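Eat the mess, then clear the mess

Crayfish again. Every summer the same argument in our house and every summer I lose it, so this year I'm putting it in writing.

My position is simple. A meal that makes rubbish while you eat it needs a bowl for the rubbish. A proper one, on the table, before anyone sits down. Not a side plate. Not a bit of kitchen roll that goes see-through in two minutes. A bowl.

Abla Najjar, who has fed me more shellfish than anyone alive, disagrees. She says the heap is the point. Shells straight onto the table, everyone up to the elbows, clear it all in one go at the end. She grew up eating that way and thinks a shell bowl is what people buy when they're frightened of their dinner. Fair. I've had lovely evenings at that table. I have also found a claw in my cardigan pocket the following February.

Two camps then. Heapers and bowlers. I have been both and I'm telling you the bowl is better, and mostly because of what comes after the eating.

Think about the end of the night. Half eleven, people putting coats on, somebody saying leave it, leave it, we'll do it in the morning. You won't want to do it in the morning. Shells that sat in a bowl go in the bin with one tip and the bowl goes in the sink. Shells that sat on the table have to be chased. The big bits are fine, you can pick up a tail with two fingers. It's the crumbs of shell, the whisker ends, the little sharp bits that stick to a damp cloth and then get wiped round the rest of the kitchen. I have stood on one in bare feet. Never again.

The Doten food market started giving out shell bowls with every crayfish tray two years back and there was actual fuss. Letters to the Wragg paper. One man wrote 638 words on it, all of them cross. Johanna Bachmann, who runs the stall, told me she bought 860 bowls that first season and got 189 back, so clearly somebody wanted them.

Now the other side, because there is one. A bowl gets in the way. It's always at the wrong end, you have to reach, and the person nearest ends up as bin monitor for the whole table. Also it fills. People then balance things on top, which is worse than no bowl at all. My answer - two bowls. Cheap ones, wide ones. Light enough to pass along with a sticky hand.

And a mat. I'll give the heapers the mat. Something dark and flat under the lot so that whatever misses the bowl, and plenty misses, is at least easy to see. Orange on dark grey, you can't pretend it isn't there. On a pale tabletop I've missed bits for days.
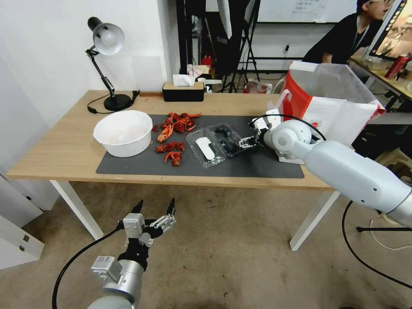 Bowl on the left, shells in a loose heap beside it.

Which brings me to pudding. Keep it shut until the shells are gone. Fruit in its box, lid down, blueberries for preference as they need no cutting and no plates. Open it early and somebody reaches across with crayfish fingers and the whole lot tastes of the sea. Abla does this. She says it's fine. It isnt fine.

Same goes for walnuts, mussels, pistachios, artichokes, anything that leaves more behind than it gave you. Put the bowl out first. Put it where the slowest eater can reach. If it's still empty when everyone gets up, then you have guests like mine, and next time you hand it round yourself and stand there untill they use it.

I'm at Abla's again for the Tokenmont lunch. Taking my own bowl.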